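About Inditley

Inditley looks after things made of cloth. Caps, mostly, and then scarves, bags, aprons, tea towels, the soft bins people keep them in, and anything else that comes to us creased, faded or mixed up with something it doesn't belong with. We sort it, shape it, mend what can be mended and send it home in better order than it arrived. If you have ever opened the cupboard under the stairs and had nine hats fall on your head, you already know why we have work.

How we began

Eskil Nyberg and Gertraud Kaufmann started the business on Gertraud's dining table, which was a very nice table and never quite the same afterwards. Eskil had been running the kit room for a rowing club and had got into the way of bringing the caps home to put right over the winter. Gertraud had a good steamer, a tin of matching thread and strong opinions about how a peak should curve. In the first season they did 48 caps for the club, and then the club's neighbours asked, and then a garden centre, and after 14 months there was no getting to the table for supper. (Gertraud would like it known that she did warn him.)

The first name was going to be Tanner, after the street, but people kept ringing up about leather. Inditley was a word Eskil's daughter used for anything put away neatly, and it stuck. We moved into our present room one July, carrying everything up the stairs in bags, and we have been there ever since.

The room

We are lucky with our room. It is large and open, so the desk and the work tables share the same air, and whoever is answering the telephone can hear how the sorting is going and join in if they feel like it. There are bright strip lights overhead, a blessing when you are trying to tell one tan from another late in the afternoon, and there is a bit of greenery too, and a pale blue curtain that Gertraud is fond of. The table tops are light wood. We like wood for this work, as cloth slides on it without snagging and you can see a dropped pin straight away.

Cloths and fabric bins do tend to spread themselves over every surface by mid-morning, and we have stopped fighting it. A cloth that is waiting to be folded has to wait somewhere.
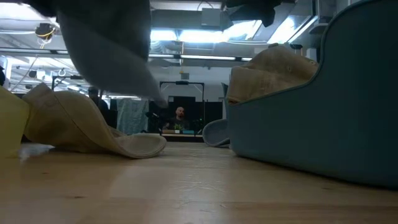
Pulel wrote to say that soft bins are all very well but hers always slump in the middle once there is anything in them, and could we please tell people to fold things before they go in, as she had spent years dropping them in from a height and blaming the bin.

She has a point, and we now say so on the slip that goes home with every order. A soft bin keeps its shape much better if the heavier cloths are folded flat at the bottom and the lighter ones laid over them. If the rim has begun to lean, empty it, push the wall back out with your hands and leave it standing overnight before you fill it again. We do the same with ours when we remember.

What we do with caps

Caps are still the heart of it. Each one is looked over inside and out, starting at the button on top and working down the seams to the band, then round the eyelets, where the stitching is often the first thing to go. Corduroy gets extra time. The ribs hold dust and they mark if you press them, so we brush along the rib and use steam from the inside only, with a hand in the crown to hold it up. A cap should never be ironed flat. We say this to everybody and we shall go on saying it.

Light colours such as sand and beige show every thumbprint, and Gertraud keeps a separate soft brush for them which the rest of us are not to borrow.

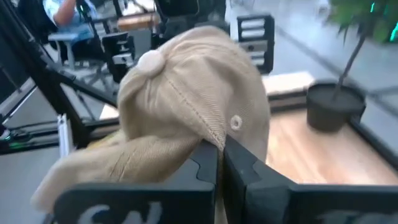 Page last changed: July

Navy is another matter. It hides a good deal, then shows you all its fluff at once when you carry it to the window, so the navy caps are brushed last and put away first. Large orders from clubs and shops generally come to us with the colours all jumbled together, and the early part of any job is simply getting them apart. Eskil finds this restful. He likes to have the caps out on the table in small heaps and go through them steadily, turning some over to look at the lining and the sweatband, and he will happily talk to you about rowing the whole time.

We use coloured baskets for putting things in, and have done from the start, when they were whatever Gertraud could spare from her kitchen. Plastic ones wipe clean and stack when they are empty, and a bright colour is easy to find from across the room.
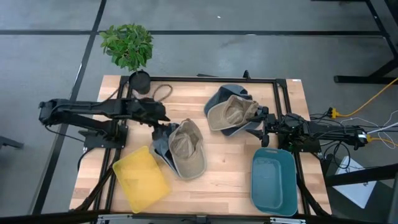 A basket ought to be big enough that a cap can lie in it without the peak being bent against the side. We don't fill them to the top either. Thirty caps in a heap will flatten the ones underneath, and then all that careful steaming has to be done again. Nested one inside the next, crown into crown, they travel very well, and that is how yours will come back to you, wrapped in our Brunik paper with the mending list tucked in at the end.

Bringing us something

You don't need to have a club or a shop. Plenty of people bring a single cap that belonged to their grandfather, and it gets the same brush and the same attention as an order of 48. Please empty the pockets of bags and aprons, tell us about any stain you know the cause of, and leave old labels on, even the scratchy ones, as they often tell us what the cloth is. Small repairs usually take us 3 working days. Linings and new peaks take longer, and we will ring you before we start.

Come up the stairs and give a shout. The kettle is by the door.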